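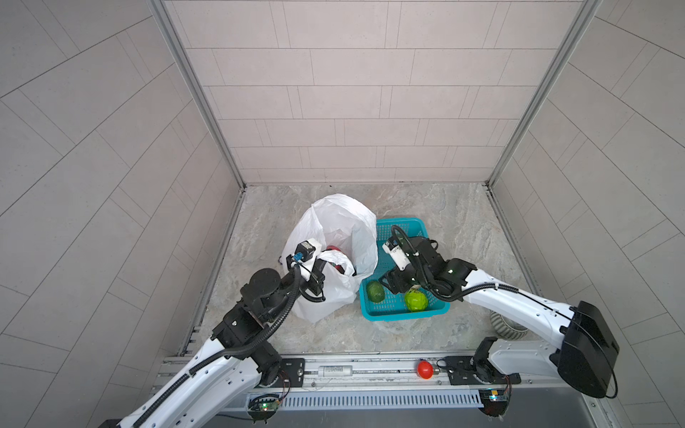
Teal mesh basket with produce, beside the plastic bags, on the marble-patterned surface.

Product review: Fontes perforated basket, small
Reviewed for the Zenach Household Goods Register by Rosimeire Nogueira

Scope of review

The Fontes basket was submitted to the Register in May under the category of kitchen storage, open type. It is sold for holding fruit and vegetables on a counter or pantry shelf, and for unpacking shopping. The present review considers it for both purposes. The Mirko tray, assessed in an earlier edition, is used for comparison where appropriate.

Construction and finish

The basket is moulded plastic with a perforated mesh pattern. The colour supplied for review was teal; the distributor, Brelinix, also lists grey and cream. The rim was smooth and free of flashing. A slight roughness was noted at one corner of the base and was removed with a fingernail. The basket carries no lid and none is available.

The colour is stronger than that of most products in this category. Against pale tile and a light benchtop it is readily seen, and green produce such as an avocado remains easy to pick out inside it. Members with coordinated kitchens may prefer the grey.

Performance in use

The basket was used for 10 weeks in a domestic kitchen. Its principal duty was to receive produce unpacked from plastic shopping bags. The opening is wide enough for fruit to be set down by hand without dropping it, and single items can be retrieved without disturbing the remainder. Round fruit will roll when the basket is lightly filled and carried at an angle. A folded tea towel laid in the base corrected this.

Bags left standing open on the bench tend to sag, and the contents settle to the bottom where soft fruit is bruised. Prompt transfer to an open basket is therefore recommended, whichever brand is chosen. Tomatoes and stone fruit kept satisfactorily during the review period. Loose spinach and fresh herbs did not, and should be refrigerated.

The basket does not grip a polished benchtop well. It may be pushed along by a sleeve or a neighbouring appliance, and small adhesive feet would be a worthwhile addition – the Mirko tray is supplied with them.

Cleaning

Rinsing under the tap was sufficient on most occasions. Onion skin lodges in the perforations and required a soft brush. The basket was washed by hand throughout, and no assessment of its suitability for the dishwasher has been made.

Rating

The Fontes basket is awarded 8 out of 10. Marks were deducted for its movement on smooth surfaces and for the effort of clearing the perforations. It is recommended for households of up to four persons. Larger households should consider purchasing 2, with one reserved for onions and potatoes.

Register entry number: 102. Enquiries regarding availability and colours should be directed to Brelinix.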